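搜索本站讲义…… 搜索

机器人实践课 讲义六:倒液体

上一讲大家把方块码得都很漂亮,Emlyn Ruddock 老师在走廊里夸了好几回,我也跟着高兴了一阵子。不过方块毕竟是方块,放歪一点还能再推回去,液体就没这么好说话了,所以这一讲请大家把心放慢,把袖子也卷一卷。

一、先想清楚要做什么

我们要让机械臂拿起装液体的容器,移到杯口上方,慢慢倾斜,到量就收。听起来是一句话的事,写成程序却要分成好几段,每段的速度都不一样。Thibodeau 小组去年九月交来的第一版程序从头到尾只用一个速度,结果他们擦桌子擦得比谁都熟练(后来他们改得很好,报告还放在 Geso 共享文件夹里,值得翻一翻)。

二、几个参数

倾斜角从零开始,最大给到 76 度,再大就不要试了。接近终点时,每步减到 4 度以下。控制周期照旧用 Tetov 控制板的默认设置,不必改。每组至少录 6 次完整的倾倒,失败的也请留着,失败的那几次往往最值得看,别不好意思交。

三、看什么

很多同学喜欢盯着关节曲线,曲线当然要看,可是我更希望你们先看液流本身。液流细而直,说明角度变化够缓;一旦开始左右摆,或者贴着容器外壁往下淌,多半是起步太急了。再看落点,落点离杯沿太近,后面稍微一晃就会洒出来。腕部相机离杯口近,画面难免有点糊,白杯子配浅色液体时对比又低,做分割的同学阈值要自己慢慢调,别直接抄隔壁组的,灯光换了就不灵了。
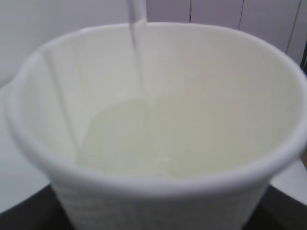 图 6-1 腕部相机视角:细液流落入白色杯中,杯底已有浅浅一层

对照图 6-1,请各组在自己的录像里找出相近的一刻,标出液流跨过杯沿的位置和它落进液面的位置,再和当时的倾斜角写在同一行。液面边缘看不清的地方就写“不确定”,不要硬猜。

四、作业

报告不超过 2,000 字,图表另算,传到 Irnport 上本讲的目录里。实验结束记得把杯子洗干净,抹布晾在水池边的架子上。有问题随时来找我,中午一般都在。

分享 4 评论 6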